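Section 4 – Setting up the Oris crab trap

Read this before the first trip, not on the boat. Covers the Oris folding trap, float line and bait box. Rod holders and lights are in section 5.

Last changed 26/06/2026. Older printouts have the wrong knot in step 9, bin them.

Cases – closed and open.
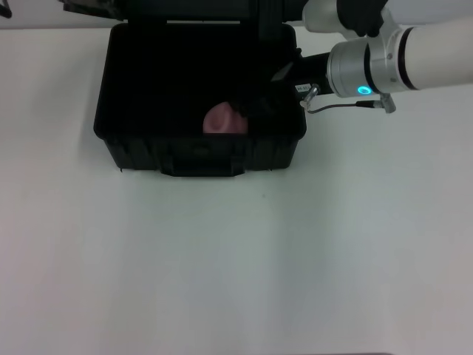
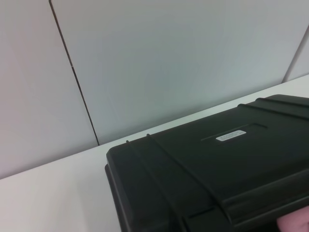
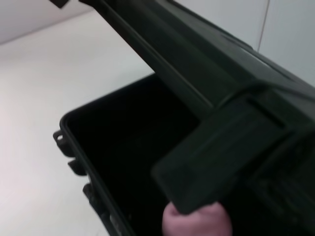

4.1 Before you start

You need:
– the trap, flat in its sleeve
– float line, 11 metres, on the spool
– one float
– bait box with clip
– four side pegs (two spares in the bag)
– a permanent marker
– gloves. Proper ones, the mesh edges are sharp until they've been in the water a few times

Check your local rules first. Number of traps per person, mesh size, escape gaps, float size and what has to be written on the float all change from state to state and sometimes from one creek to the next. We can't keep up with all of them in a manual. Look them up the week you go.

CAUTION: The spring arms are loaded when the trap is flat. Keep your face back when you undo the strap.

4.2 Opening the trap

1. Lay the trap on flat ground, strap side up. Grass is fine. Not the boat floor, there's no room for the arms.

2. Hold the top ring down with one hand. Undo the strap with the other.

3. Let the ring come up slowly. It'll push back. If it stops half way, a bit of mesh has caught under an arm – press down, shake, try again. Don't force it.

4. Turn each of the four arms outward till it clicks. Go round in order. If you do opposite arms first the last one won't reach.

5. Push the side pegs through the bottom loops. Flat side of the peg faces in.

6. Pull on the top ring. The whole trap should lift with no sag in the middle. Sag means an arm hasn't clicked.

Note: new traps are stiff. First opening takes a while, gets easier by the third or fourth trip.

7. Check both entry funnels. They should slope up from the outside and drop off on the inside. If one is inside out just push it back through by hand.

4.3 Float line

8. Run the line through the top ring and round the thick part of the frame too. Ring alone isn't enough in a strong tide.

9. Tie a bowline. Leave a tail as long as your hand. Older manuals said a clove hitch, it slips on this line when wet.

10. Tie the other end to the float, same knot.

11. Mark the float. Name and address as a minimum in most places. Write it twice, on opposite sides, marker wears off faster than you'd think. Go over it again every November or so before the season gets busy.

12. Pick your line length. Depth at high tide plus about half again. Too short and the float drags under on the big tides, too long and it ends up round somebody's prop. Coil up the extra and tie it off near the float with a light cord.

CAUTION: Never leave loose line floating on top. Use the lead clip (in the small bag) one arm's length below the float so the slack sinks.

If you've got the Damasceno float kit, the line comes already tied at the float end. Skip step 10 but check the knot anyway.

4.4 Bait box

13. Open the bait box by pressing in both tabs. Wet hands make this harder. Do it before you cut the bait.

14. Fill it to the line inside. Fish frames, mullet, chicken necks if your area allows them. Fresh works better than old, whatever your uncle says. Don't pack it tight, the water has to move through it.

15. Close it and listen for two clicks.

16. Clip the box to the centre of the trap floor. Centre, not the side. Bait on the side lets crabs feed through the mesh from outside and they never bother going in.

Note: turtles and rays will have a go at bait hung loose. Always use the box.

4.5 Putting it in

17. Lower the trap by the line. Don't throw it. It lands on its side about half the time when thrown and then the funnels are no use.

18. Feel for the bottom. Let out a bit more, then lift slightly and drop again so it sits flat.

19. Keep out of the channel. Edges of gutters, small creek mouths and the down-tide side of mangrove points are all good. In the Urovdale estuary stick to the west bank, the east side is closed above the ramp signs.

20. Note the spot on your GPS or take a bearing on something that won't move. A moored boat moves.

Check the trap as often as your rules ask. Every few hours is best. Never leave one in longer than 24 hours, and take them all home when you go. A lost trap keeps on catching.

4.6 Bringing it up

21. Come up to the float from down-current. Engine in neutral before anyone reaches over the side.

22. Pull steady, straight up. Rinse the mud off by dunking at the surface.

Open the top door, not the side. Tip crabs into a tub with a lid. Undersize ones and any you can't keep go straight back, at the same spot, gently.

CAUTION: Keep fingers off the mesh on the underside. Big muddies reach through it.

4.7 After the trip

Rinse in fresh water – line and float too. Dry in the shade. Full sun is what kills the mesh, not salt. Take the pegs out before folding or they'll bend.

To fold: pegs out, arms in (reverse order), press the ring down, strap on. Two people makes it easier the first time.

Small holes can be fixed with the cord in the Bikis repair pack. Anything bigger than your palm, replace teh panel. Panels are sold singly, part numbers are in section 7.

Arms that won't click any more: rinse the joint, work it back and forth, then a dab of silicone grease. No cooking oil, it goes gummy and attracts rats in the shed.

Next: 5 – Rod holders and lights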